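Last updated: 2 April 2019

Section 4. Placing, leveling and bedding in your Sirkance desk

Read this section before you tighten anything. It replaces the one-page sheet packed with the leg set. The sheet says the desk is "ready to use in minutes." You can put a cup on it in minutes. Getting it to stand level and stay that way takes longer, and the order of the steps matters more than the sheet lets on.

This section assumes that the legs are attached loosely, as described in Section 3, and that the desk is upright. If you bought the top from Drikine and the legs from Urnik, the steps are the same, but see the note on bolt lengths at the end.

4.1 Choosing the spot

1. Decide where the desk will live. Moving it later undoes most of the leveling, whatever the sales page says about "set it once" feet.

2. Look at the floor. Old boards, thick carpet and tile all cause different trouble. The feet adjust by 8 mm each. That is enough for most rooms and not enough for a sloping porch or a garage with a drain.

3. Leave 9 cm between the back edge and the wall. You will want the gap for cords, and you will need it to get your hand on the rear feet.

4. Keep the desk out of direct heat. We are often asked whether the finish is "sun-proof." We don't use that word. The finish slows yellowing. We have not seen one that stops it.

Note: Thick carpet settles under load. If you have it, expect to repeat 4.2 after a week or so, however well it went the first time.

4.2 Leveling

You need a spirit level. A phone app will do for a rough check, but a phone in a case, or one with a raised camera, does not lie flat and will give you a wrong reading with a great deal of confidence. Use a real level if you can borrow one.

1. Turn all the feet fully in, clockwise as seen from below.

2. Clear the top and wipe it. A crumb under the level is enough to send you chasing a tilt that isn't there.

3. Set the level near the middle, running left to right. Read it, turn it end for end on the same spot, and read it again. If the two readings disagree, the level is off, and you should find another one before going on.

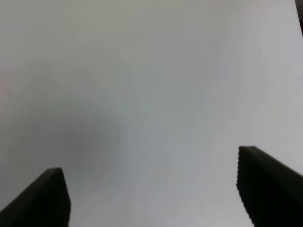
4. Repeat with the level running front to back. Write down which way the bubble leans. People are sure they will remember and then turn the wrong foot.

5. Start with the lowest corner. Turn that foot out half a turn at a time, checking after each half turn. Do not try to correct two corners at once.

6. Press down on each corner in turn with the flat of your hand. If the desk rocks, one foot is not carrying weight. Turn that foot out until the rocking stops, then read the level again.

7. Stop when the bubble sits between the lines both ways. It does not have to be dead center. Pencils stay put well before that point, and the last hair of adjustment will be gone the next time somebody leans on the desk.

Caution: Do not turn a foot while anyone is leaning on the top. The thread can strip, and a stripped foot has to be replaced.

4.3 Tightening the frame

The usual advice is to tighten the frame first and level the desk afterward. We used to print that ourselves. We no longer believe it, at least for this frame, which twists slightly if it is tightened on an uneven floor and then holds the twist.

1. With the desk level, tighten the leg bolts a quarter turn each, moving diagonally from corner to corner.

2. Go round again, a quarter turn each, until they are snug.

3. Leave the desk alone for 20 minutes, then go round once more. One or two bolts will usually take a little more.

4. Check the level. If it has shifted a great deal, loosen the bolts and begin again at 4.2. A small shift can be taken out with the feet.

Caution: Use the hand key from the packet. Power drivers pull the inserts out of the top. This is the most common damage we see, and the warranty does not cover it.

Note: Thread-locking liquid is sold for jobs like this one. We have tried it and can't say it made a difference. It did make the desk harder to take apart.

4.4 Checking the top

1. Run your palm along each edge and around each corner. You are feeling for rough spots and lifted finish, which are easier to find by touch than by eye.

2. Look across the surface at a low angle with a lamp to one side. Pale tops are good at hiding marks under a ceiling light.

3. Try a damp cloth on any mark before you report it. Many so-called scratches are packing residue and wipe away. If the mark is still there when the top has dried, take a photo and contact us.

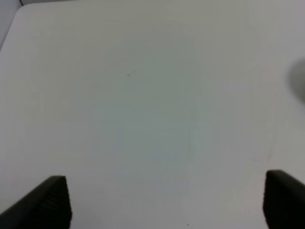 4. Lay a straight ruler across the width. A gap you can barely see is normal. If you can slide a coin under the ruler, the top is bowed and we will replace it.

4.5 Loading

The rated load is 45 kg, spread evenly. Treat the word "evenly" seriously. The rating was worked out with the weight laid flat across the whole top, and very few people use a desk that way. A heavy printer on one back corner is a harder test than the number suggests.

1. Put heavy items over the legs, near the back.

2. Do not sit or stand on the top, even briefly, even to change a bulb.

3. If you use a clamp-on lamp, put a piece of thick card under the jaw. The rubber pads supplied with most lamps are too thin to prevent a dent, including the ones described as non-marking.

4.6 Note on mixed sets

Drikine tops have deeper holes than ours. Urnik legs come with shorter bolts. Used together they hold, but only just, and the bolts may feel tight before they have gripped properly. Use the longer bolts from the Giáp adapter packet. The packet claims to fit all makes. We have checked it with these two and can't speak for the rest.

If a bolt turns without getting tighter, stop and take it out. Replacing an insert is covered in Section 6.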